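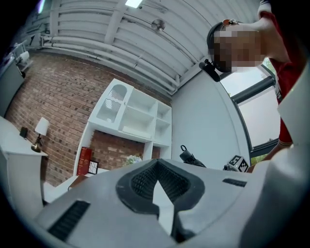
A hand-held gripper up close at the Avivwood house, with the shelves on the brick wall behind it and a head-mounted camera at upper right.

Can a machine tidy the shelf yet? Stirkstead neighbors get a look

By Antonina Didenko
26 May 2018

If you have ever stood in the living room at the end of a long day, looking at the cups and the books and the one sock, and wondered when the robots were coming to help, you would have felt right at home at Avivwood this week, where a good crowd came by to ask exactly that.

Avivwood is the old brick house at the top of the hill in Stirkstead, the one with the big windows, and since February it has been home to a small project run by Kuzmenko, the shop-equipment firm from Wedenmont. The people there are trying to find out which everyday chores a machine could learn to do if somebody showed it patiently enough, and the showing, for now, is done by people. They hold a gripper in the hand, pick things up with it, set them down again, and record the whole business on camera so that a robot arm can be trained on it later.

"Everyone walks in and looks for the robot," said Oksana Mykhailiuk, who runs the house sessions. "I have to tell them the robot is over in Wedenmont and what we have this morning is me, putting a book back on a shelf. They're very nice about it, but I can see their faces."

Putting a book back on a shelf is a bigger subject than it sounds. The team has recorded 679 short sessions so far, and a surprising share of them come down to that one job or something very close to it. A book leans, or it slides, or it goes in crooked and catches on its neighbor, and a person fixes all of this with a little nudge of the thumb that she doesn't even notice giving. The gripper has no thumb to nudge with, so whoever is holding it has to find another way, and it's those other ways the engineers are most interested in.

Visitors were given a turn, and I took mine too (I knocked over a paper cup twice, and I would like it noted that it was a very light cup). The thing feels clumsy for the first few minutes. After that you begin to slow down and plan a bit, and you start to see your own house differently. I went home and watched myself empty the dishwasher, and I don't believe I have ever given those forks so much thought.

So how close are we? Chenxi Jiang, the engineer who looks after the arm in Wedenmont, was cheerful about it and didn't oversell. In its latest round of trials, the arm was asked to put one item on an open shelf, 200 times over, with the item and the starting spot changed as they went along. It does well with boxes. It does fairly well with hardcover books, as long as there is plenty of room on either side. Paperbacks give it trouble, flowers in a vase give it a good deal more trouble, and nothing with a cord has gone well enough for Jiang to want to talk about it yet.

"People ask me if it can do laundry," Jiang said. "I ask them which part. Carrying a basket across a flat floor, maybe. Finding the other sock, no. Folding a fitted sheet, I can't do that myself, so I don't know who would teach it."

The shop floor may come first. Kuzmenko has been selling shelving and carts to stores for 23 years, and the company would dearly like a machine that can straighten a shelf after closing, when there are no customers to steer around and the same things go back in the same places every night. A home is harder because everything in it moves. Zoriana Lytvynenko, who has lived two doors down from Avivwood most of her life and came by with her sister, put it to the team that her kitchen alone would finish the poor robot off by lunchtime, and got a laugh from the whole room.

She had a more serious question as well, and it was one I heard several times over the morning – what happens to the people who do this work for a living now? Arsen Levchenko, the project manager at Kuzmenko, said he doesn't expect any store to hand its shelves over to an arm in the next few years, and that in the trials so far a person has had to be standing by to pick up whatever gets dropped. He also said it was a fair thing to keep asking, and that he would come and talk to store workers in Stirkstead about it in the fall if they would like to have him. Lytvynenko told him she would hold him to that, and took his card.

The next thing on the list is the kitchen. The team plans to start with wiping a counter and putting away plastic bowls, then move on to the cupboard with the lids, which Mykhailiuk says she is not looking forward to one bit. They would be glad of extra hands for the recordings, and no experience is needed. A turn lasts about an hour, there is coffee, and you may pick your own chore as long as it doesn't involve the stove. Anyone in Stirkstead who would like to try it can leave a name at the front door of Avivwood before 3 in the afternoon on any weekday.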